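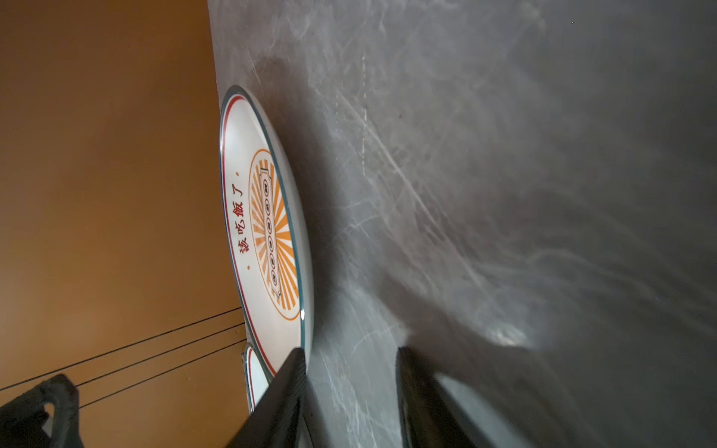 Attachment 1: wrist view at the plates, left finger near the lower edge of the main one

Ticket 3852
Product: Fivero two-finger gripper, Liem control software
Subject: Enamel plates, picking up one when there are two
Opened by: Danilo Dela Peña
Status: Open, waiting on customer

19/06/2025, first message

Hello to everyone at Fundonari support, and thank you again for the patient help in April with the wrist mount, which has held up beautifully. I'm writing about dishes this time (my favorite subject, as you've probably gathered by now!).

We're trying to get the arm to clear a table and put things away, and cups are going very nicely. Plates are another story. The ones I care about are white enamel with a thin red line near the rim and red lettering that says 該吃飯了, "time to eat," which I find very encouraging at the end of a long day. When a plate is alone, the arm takes it by the rim and carries it off. When there's a second one tucked behind it, as in the attachment, Liem reports one object and plans one grasp, and then either both plates come along or the grip alarm goes off with code 123.

What I've tried so far:

Lowered the closing speed by half. Same alarm, only later.
Raised the minimum rim width in the object settings. Then it wouldn't go for single plates either, so I put it back.
Turned off the lamp over the work surface. The gray metal-looking top is full of swirly scratches and throws back a bright hazy patch, and I wondered if that was confusing the depth reading. Maybe a little better, but I wouldn't swear to it.
Restarted everything, naturally.

My sister asked me last weekend when this thing will do her dishes, and I told her it can do them as long as she owns one plate. I'd love to have a better answer for her.

Reply from Fundonari support

Hi Danilo, good to hear from you, and glad the mount is behaving. Code 123 means the fingers met more thickness than the plan allowed for, so it fits what you describe. Two overlapping rims at a steep angle often get merged into one outline. Could you switch on "separate nested edges" under Liem, Perception, and set the approach so the wrist looks from higher up before it commits? Please leave the lamp off for now and send us the log from the next run, set to keep 1000 lines.

Second message from Danilo

Done, and thank you. It sees 2 plates now from the higher view, which made me cheer out loud. It still goes for the one behind first, though, and gets stuck on the front one. Is there a way to tell it which to take? Log to follow tonight, once I've found the right cable for the old laptop.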